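Werkstattbuch Utska, Mai, Eintrag 12
Aufräumen Wohnraum, Bereich TV-Möbel

Beginn 14:10, mit S. Sârbu. Ziel: Glasplatte freiräumen, bevor C. Voicu die Maße für den neuen Aufsatz nimmt. Trennung wie im letzten Eintrag: Papier, Folie, PET, Rest. Papier und Folie liegen durcheinander, daher zuerst von Hand vorsortieren. Kleinteile – Schnipsel, Klebereste – direkt in den kleinen Eimer, nicht auf den Boden.

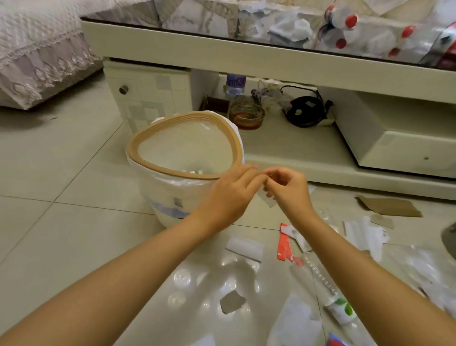
Kleinteile über dem Eimer; hinten die Glasplatte mit Papier, Folie und Flaschen.

Beutel im Eimer: Rand nach außen umschlagen, dann Ring aufsetzen. Ohne Ring rutscht die Folie nach, siehe Notiz Ilie. Nächstes Mal die kleinere Beutelgröße bestellen (Arndale, Art. 2744).

PET-Flaschen mit rotem Deckel: Deckel drauflassen, gesammelt zur Rückgabe. Die offene Ablage unter der Platte bleibt heute, wie sie ist, ebenso die Schublade links. Inhalt klärt V. Oprea.

Offen: Glasreiniger fehlt. Dunkelbraune Kante der Platte nur feucht abwischen, kein Lösungsmittel.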